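3.2 Household laundry and bedding survey

The second part of the study looked at how often people wash the bedding they sleep in, and at what temperature. Earlier surveys asked about "laundry" as a single category, which makes it hard to separate shirts and towels from items that are washed only a few times a year. We asked about sheets, pillowcases, blankets and bedspreads separately.

Questionnaires went out in February to 1,000 addresses in Malinowski and the neighboring town of Zulton. The two towns share a water supply, so differences in water hardness can be left out of the analysis. Each household was asked to fill in one form per bed. Forms that gave a washing interval for the sheets but left the other rows blank were kept and treated as incomplete. Forms for cribs and sofa beds were set aside.

Sheets and pillowcases were washed far more often than anything above them on the bed. Most respondents gave a fixed interval for sheets, usually one or two weeks. For blankets and bedspreads the usual answer was a season or an event, such as "spring" or "before guests." We coded these answers by hand into 4 interval groups. Answers that did not fit any group ("when it needs it") were coded as irregular and are reported separately in Table 3.

Knitted and crocheted covers were a special case. Owners washed them less often than woven ones and at lower temperatures, and many said they were worried about stretching or shrinkage. Several wrote that the cover did not fit in their machine. A follow-up visit was made to 10 households in Zulton that had reported at least one knitted cover in daily use.

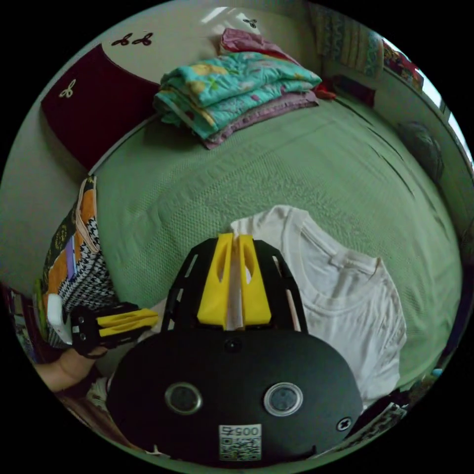

Figure 4. Knitted bedspread, pale green.

The age of the cover had little effect on the washing interval once fiber type was taken into account. Cotton covers were washed more often than wool ones in both towns. Households that dried their laundry outdoors reported longer gaps between washes in winter, and this held for sheets as well as for covers. We did not ask about dry cleaning on the main form, so the intervals for wool may be too long.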